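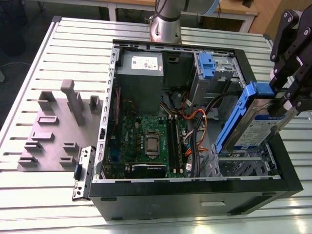
4.2 Restore times and what subscribers were told

The second part of the study looked at how long it took to get files back from each online backup service, and how well that matched the wording on the provider's own sign-up pages. Most of the advice aimed at home users compares services on price and storage space. Restore speed is mentioned less often, and where it is mentioned the figure is usually the provider's own.

We used the same set of 193 folders for every service. The set was a mixture of photographs, office documents, mail archives and a small number of large video files. Each service was given as long as it needed to finish the first upload, and no restore was started until its own status page said the backup was complete. Restores were run from the Vustport test room over a wired line, with wireless switched off, and always to a blank drive. Figure 2 shows a 3.5-inch hard drive in a blue plastic caddy at the drive bay of an open desktop tower.

Every restore was given a limit of 60 minutes for the documents and mail, and was left to run overnight for the video. We chose the shorter limit after the pilot in August, when people taking part told us they would ring the helpline if their letters and accounts were not back within the hour.

Skillov finished the document restore inside the limit on each attempt. It did so by sending small files first, a setting that is on by default and is described only in the help pages. Ranasinghe was slower to start, as it builds a single archive on the server before anything can be downloaded, and its progress bar stayed at zero for up to 60 per cent of the total time. A user with no other information could easily take this for a fault and cancel. Once the download began it ran at a steady rate, and the video files came back sooner than with Skillov.

Neither provider's sign-up page explained the order in which files are returned. Both used the word "instant" – in one case next to a footnote about line speed, in the other with no footnote at all. We did not count this as a false statement in the scoring, but it was marked down under clarity (see 4.4).

Folder dates were a further problem. Both services kept the dates on single files, but folders were stamped with the time of the restore. For people who sort their work by date this matters, and we return to it in section 5 along with the question of file names that contain accented letters.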